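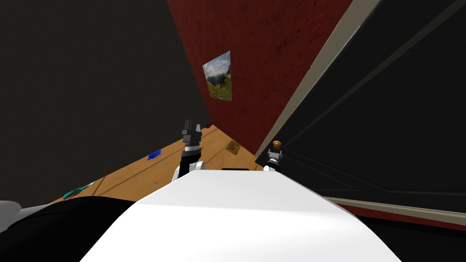
Resska shooting miniature, anyone know where it ended up?

modelmaker_ries
Rewatched Drurnen over the weekend with my kid (his first time, he's nine, he loved the docking sequence and hid from the rest) and now I'm obsessed with the Resska again. I know there were two miniatures, the big hero one and a smaller one for the long shots. The small one sold at auction years ago. But what happened to the big one?? I've got a scratchbuild 57 hours in and I'm stuck on the engine block for lack of decent reference.

Riaan Hlongwane
Big one was stripped for parts. Eskildsen built the ships for both films, and when the Tarkance shoot ran over they pulled the engines and most of the greeblies off the Resska and stuck them on the mining barge. Freeze it when the barge turns and you'll see the same three exhaust bells.

tapedeck700
Gotta disagree with Riaan. Same bells, sure, but they came out of the same mold. Shops cast spares all the time. I saw the Resska in a touring display after Tarkance came out and it had its engines on.

Riaan Hlongwane
You saw the small one, my friend.

tapedeck700
I did not see the small one! It was longer than my car!

Ásdís Mogensen
You might both be a bit right. The old making-of book (page 543 in my edition, it's a brick) has a shot of the hero model on its stand with the rear section off. The caption says "awaiting refit." So the engines did come off, but it sounds like the plan was to put something back on. The display one could have been the hero with recast engines.

modelmaker_ries
Oh wow, I didn't know about that page. Any chance of a scan? Even a crummy phone pic would help, I just need to see how the bells sit against the plate.

Ásdís Mogensen
Sure, give me till tomorrow, the book's at my sister's.

grommet_lad
The small one went for 2,463 by the way, I was bidding and dropped out at 700. Still kick myself.

Riaan Hlongwane
OK "awaiting refit" is news to me. I'll give you the recast theory. I still say the barge has the originals, there's a chip on the left bell that matches in both movies.

tapedeck700
A chip could be in the mold.

Riaan Hlongwane
A chip in the mold would be on all three bells!

modelmaker_ries
Guys, I'm putting a chip on the left one and leaving it there. Does anybody have the hull gray? Mine's coming out way too blue next to the disc.

grommet_lad
Add a drop of tan. Try it on scrap first, it goes muddy fast.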